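Recovering gripper poses from marker cubes when one cube drops out of view

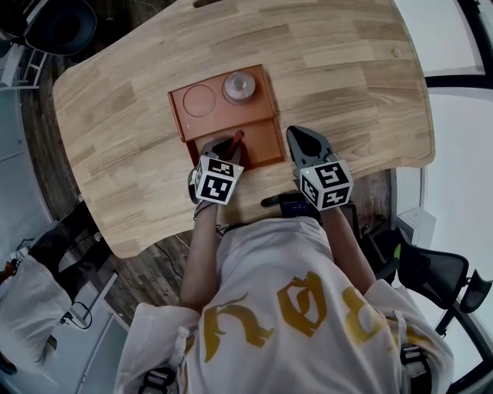

The steps below take a recorded session and turn it into two clean gripper trajectories, left and right, in the frame of the table. They assume you already have calibrated intrinsics for the head camera and that the cubes have been printed, cut and measured. If you have not measured them, stop and do that first. An error of a millimetre in the cube edge shows up as a scale error in every pose that follows.

The commands are for the Plolel toolkit. If you use something else, the order of the steps still holds.

1. Give each cube its own marker IDs

No ID may be shared between the left and right cubes. In the cube file, list every face with its ID, its corner positions in the cube frame and the name of the gripper it belongs to. Plolel will load a file with duplicate IDs without complaint and then jump between hands halfway through a session, so run the check:

plolel cubes check left.yaml right.yaml

It should print the face count for each cube and the word OK.

2. Detect markers

plolel detect session/ --out detections.json

Work on the original frames. Do not undistort them beforehand. A wide lens stretches the corners of the image badly when it is flattened, and markers near the edge become harder to find. The detector finds corners in the raw image and the corner points are undistorted afterwards.

Leave corner refinement on. With it off the detector is faster but the rotation estimate shakes visibly when only one face is showing.

3. Solve one pose per cube

Each cube is solved as a rigid body, using all the corners found on all its visible faces at once. With two or more faces in view this is well behaved. With a single face there can be two solutions that fit nearly as well, tilted opposite ways. Plolel keeps both and scores them by reprojection error.

Set the ambiguity ratio to 2. When the second solution's error is less than twice the first's, the frame is flagged and the choice is left to step 4.

plolel solve detections.json --ambiguity 2 --out raw_poses.json

4. Choose between flagged solutions

For every flagged frame the tool takes the candidate closest in rotation to the last unflagged frame. It runs forwards, then backwards, and compares the two results. Where they disagree, the frame is dropped and treated as a gap.

plolel resolve raw_poses.json --out poses.json

If more than a small part of the session is dropped here, the usual causes are motion blur or a creased marker. Look at the frames before changing any thresholds.

5. Fill the gaps

Short gaps come from a sleeve, a hand or the edge of a tray passing in front of the cube. Gaps of up to 12 frames can be interpolated: position with a cubic spline, rotation with slerp. Longer ones should be marked invalid and left that way. We used to allow 23 and found that the jaws cut through the tray wall on some of the pick segments, where the hand had dipped and come back up during the gap.

plolel fill poses.json --max-gap 12 --out filled.json

Filling must happen in the table frame. The head moves, and if you interpolate in the camera frame you mix head motion into the hand. If your table frame comes from a separate tracker, check that its clock matches the camera's. I-hsuan Tsai wrote the offset finder in the Kuo branch, and it has now been merged:

plolel sync filled.json tracker.csv

It searches 1000 ms either side of zero. An answer right at the limit means it has not found a match.

6. Apply the cube-to-jaw offset

The pose so far is that of the cube, and the policy needs the point between the fingertips. The offset is fixed for each gripper and is stored in the cube file under tip_offset. Left and right are not mirror images unless the mounts are, so measure both.

To check the offset, close the jaws on a fixed point and turn the gripper around it for a few seconds. The computed tip should stay put while the cube moves. If the tip draws a small circle, the offset is wrong by about the radius of that circle.

7. Replay before you export

plolel replay filled.json --overlay

Watch at least one full pick at half speed, with the tip drawn over the video. Look at the moment of contact with a thin object, where a few millimetres of error is easiest to see. Then export:

plolel export filled.json --skip-invalid

Invalid spans are split into separate episodes. Episodes shorter than a second are discarded unless you pass --keep-short.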